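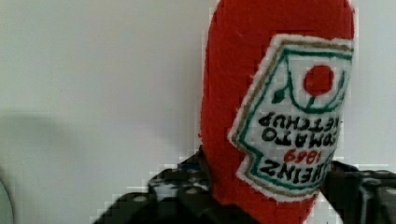

# About Listero

Listero is a small language school in Clestholm. We teach English to adults who already live here, work here and pay their bills here, but who still feel nervous when the telephone rings. Our students are nurses, bakers, drivers, grandparents and people who are looking for their first job in a new country. We also teach some Spanish in the evenings, for neighbours who asked for it.

## How we began

My name is Zulkifli Chin and I opened the school in January, nine years ago, in one room above a shoe repair shop on Sandoval Street. Before this I worked in the office of a shipping company, and English is my third language. I learned it mostly from grammar books, so when I arrived I could explain the past perfect but I could not understand the woman at the post office. I thought there must be other people with the same problem, and I put a paper in the window of the shop. The first class had four students and one of them was my cousin.

We moved to the present building when the room became too small. We have now three classrooms, a kitchen with a long table, and a little library where the books can be borrowed without a card.

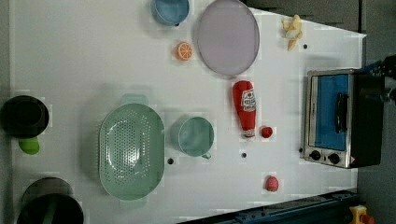 The kitchen is where the beginners have their first lessons. We teach the words for food, for numbers and for asking politely, and after two or three weeks most groups can follow a simple recipe together in English. Students who are shy in the classroom often talk more when they stand next to somebody and need to ask for the salt. If you have an allergy, please tell your teacher before the first lesson.

## How we teach

Our groups are small and we do not mix levels very much. Every new student has a talk with a teacher first, which takes twenty minutes and costs nothing. There is no written test at this meeting. We ask what you need English for, and we try to put you with people who need it for similar things.

The general course is 100 hours, divided over two terms. We use a printed course book for the grammar and our own material for the rest: letters from the council, bus timetables, forms from the doctor, voice messages recorded by our teachers with their different accents. Homework is short but we do check it.

For people who work shifts we have the Keltunier groups. The name comes from the old weaving mill behind our building, where the first of these groups met while our roof was repaired. In a Keltunier group the same lesson is given in the morning and again in the evening of the same day, and you come to the one that is possible for you. You do not have to tell us in advance.

## Our teachers

We are seven teachers. Five of us learned English as adults and two grew up with it – this mixture is important to us, and students often say that they like to hear both. All of us have a teaching certificate, and each teacher visits the class of a colleague once in every term and writes some notes for them.

## The library

The library has 2283 books, most of them given by families in the town. There are easy readers, cookery books, detective stories and a very good shelf of gardening. Please bring the books back when you finish, also if it is late – we do not ask for money. Dictionaries stay in the building.

## Prices and help with fees

Prices for each course are on the page "Courses". If the full fee is difficult for you, please speak to the office. We keep up to 23 places each year at half price, and the conversation is private. You can also pay by the month.

## Visit us

The office is open every weekday from nine in the morning. The entrance is on the side of the building, by the green gate, and there is a lift. You can bring a friend to translate if you prefer, or write to us in your own language and we will find somebody who can read it.

Page updated Jun 20, 2025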